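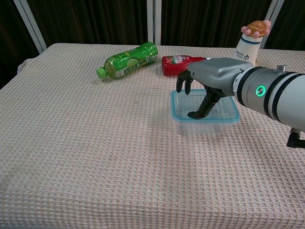 Is it worth driving out to Althorpe for the fall book sale?
Go on the last afternoon, when a full bag costs less than the gas from Stistirville.

I went on the first morning last October and stood in line behind 70 people, most of them with folding carts and a grudge. There were almost 3,000 books in the hall. I came home with a history of drainage and two copies of the same mystery, which I had already read.

I'm going again this year. The drainage book has a second volume.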